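Borow Project, Part 2: Writing the House Rules

Student project report, 2022-01-20

My half of the project was the rules. When we split the work up I thought I'd got the easy bit (everyone else was fighting with code), and then I spent most of January arguing with myself over what "tidy" means.

Quick recap for anyone who skipped Part 1. Borow is our plan for a robot that straightens up a furniture showroom at closing time: cushions back in place, tags tucked in, stools left alone. It learns from recordings of people doing the same jobs by hand, filmed from head height. So before there's any robot to be safe or unsafe, there are people making recordings, and they need to be doing it the same way. Our first draft was called Zomow and ran to 20 rules. It was far too long! I couldn't remember it myself and I wrote it.

The version we ended up with is shorter and sorted by when you need it. Before you start, you walk the route and check that the floor between the chairs is clear enough to stand on. Bar stools with splayed legs are the main worry, as the feet reach out further than the seat does and you don't notice them when you're looking at a cushion. If you can't stand square to the chair, you skip it and write that down. Skipping is always allowed, and I put that in twice on purpose.

Then there are the hand rules, which I'm most pleased with. Both hands in view before you touch anything. One hand flat to steady, the other on an edge to move. No grabbing a cushion by its tag (I do this at home all the time, so it was a hard habit to break). And no leaning your weight on a chair, even a sturdy one.

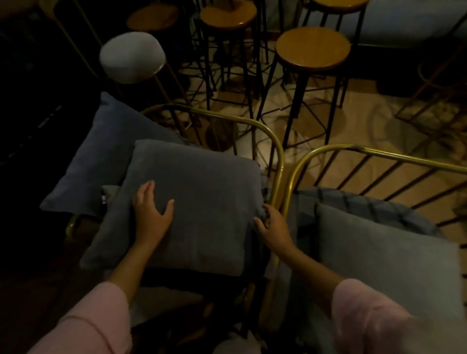

Fig. 1. The hand rules on a grey cushion: left hand flat, right hand holding the edge by the gold tubing.

The rule we argued over longest was light. Zomow just said "good lighting", and that's useless, because what's good? A showroom at closing time isn't bright, and a robot trained only on bright rooms might struggle in a dim one. I wanted to allow low light as long as you can see your own fingers and the edge of the thing you're moving. The others wanted a proper meter reading. We went with mine for now, but I've marked it as open and I do think they have a point.

Privacy was simpler. No customers in shot, no screens, no paperwork on desks. If someone wanders in, you stop and the whole clip goes, with no trimming. We want 1,000 clips by the end, so losing a few doesn't hurt.

Two things I'd change. The skip notes need a fixed list of reasons, as mine say things like "awkward" and "nope". And I'd test the rules on someone who hasn't seen them before, because I kept filling in the gaps from memory without noticing.

Part 3 covers the labelling and will use the Sivik sheet, once I've fixed the column for cushion edges.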